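# About Ternarance

Ternarance began with one kitchen table, a box of secondhand motors and Gunther Wunderlich's stubborn belief that ordinary people could build a useful robot if somebody gave them the space and a bit of company. These days we're a shared workshop with 38 members, a long waiting list for the good soldering iron, and rather more cable than we know what to do with.

Most of what we make is hand-held. Our longest-running project, Plarkix, is a gripper you carry about and work with your own fingers, and over the years we've bent, snapped and reprinted more finger pads than I'd care to admit (do ask Gunther about the first batch, he tells it very well).

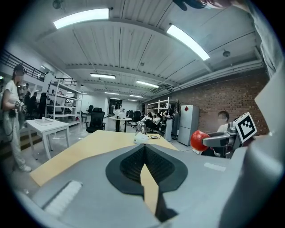
*The workshop from behind a gripper, black finger pad and all.*

We like to try things out on the sort of objects you'd find at home, so there's usually something from the kitchen about. A kettle, a plate and an apple will teach you a great deal about grip, and they're much better company than test blocks! New members normally start with one gripper and move on to a pair once their hands have got used to it, which can take an evening or a month. Either is fine. 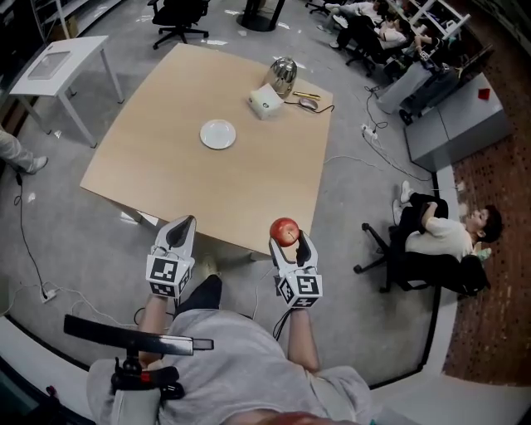 ## Joining us

You don't need to know any electronics. Come along, have a cup of tea, and sit in with whoever is building that night. Membership is 300 a year, or 600 for a household of up to 4, and that covers the use of the tools and a shelf of your own. Our next beginners' build, Pollen, starts in September, and places can be booked with Gunther at the front desk.

*Page last updated 2018-05-08*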